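Why Is a Drink Can Shaped Like That?

Next time you're in the kitchen and somebody opens a can of something fizzy, ask if you can hold it for a minute before it gets poured. Run your finger all the way around the rim. Then feel the smooth side, and then turn it over (if it hasn't been opened yet!) and look at the bottom. A can seems like such a plain thing, and most of us have picked up so many that we stopped looking long ago. But people have spent years and years working out every bump and curve of it, and I think it deserves a good long look from us too.

Most drink cans are made of aluminum, a silvery metal that weighs very little. An ordinary American soda can holds about 12 ounces, and in many other countries you'll find cans marked 330, meaning 330 milliliters, a little bit less. When the can is full, nearly all the weight in your hand is the drink. The metal part weighs less than a slice of bread.
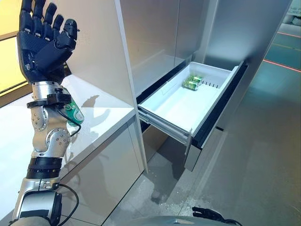

So how does something that light hold a drink that's always trying to get out? Let's start with the fizz. Fizzy drinks have a gas called carbon dioxide squeezed into them, and that gas pushes outward on the can in every direction at once. If the can were a box with flat sides, the sides would bulge and the corners would take much more of the strain. A round can has no corners going up its sides, so the push is shared out evenly all the way around. Engineers call this kind of shape a cylinder, and you probably have lots of cylinders in your kitchen cabinets already — soup cans, a rolling pin, maybe a tall drinking glass.

The fizz helps the can as well. A full, sealed can feels hard when you press it, since the gas is pressing back at your fingers. Once it has been opened, the gas can escape, and the sides feel much softer. My old neighbor Vilho Hämäläinen used to let us children press an unopened can and then an empty one, over and over, until our thumbs were tired and he wanted his porch back.

The bottom and the top

Turn a sealed can over and you'll find that the bottom curves inward like a little bowl. It's a dome, the same sort of shape as an arch in a stone bridge, and it's very good at standing up to a push. A flat bottom made of the same thin metal might pop outward, and then your can would wobble about on the counter like a spinning top.

Now for the other end. The lid is made separately and is thicker than the sides. After the drink goes in, a machine folds the edge of the lid and the edge of the can together, very tightly, and that folded seam is the silver rim you felt with your finger. The can gets a bit narrower just before the rim, too. A smaller lid needs less metal, and when a factory makes thousands upon thousands of cans, saving a tiny bit on each one adds up to a great big heap.

And the colors? They're printed right onto the metal while the can is still empty and has no lid. The can spins against the printer, and the picture goes all the way around it. That's how a wavy stripe can wrap around a green can without any paper label to peel off.
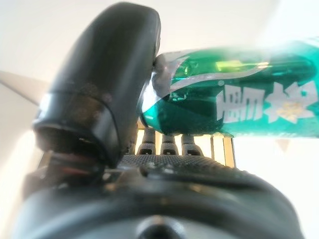 Try it yourself: the paper pillar

You'll need two sheets of paper, some tape, and a few light books. Ask a grown-up before you borrow the books.

Roll one sheet into a wide tube, as tall as the short side of the paper, and tape the edge down. Fold the other sheet into a square tube of the same height and tape that too. Stand them both on a table and lay one book on top of each, as gently as you can. Keep adding books, one at a time, and watch the walls of each tube closely. Which one starts to bend first, and where does the bend begin? Draw what you see, and then try it again with a fresh sheet, because paper that has been creased once is never quite as strong the second time.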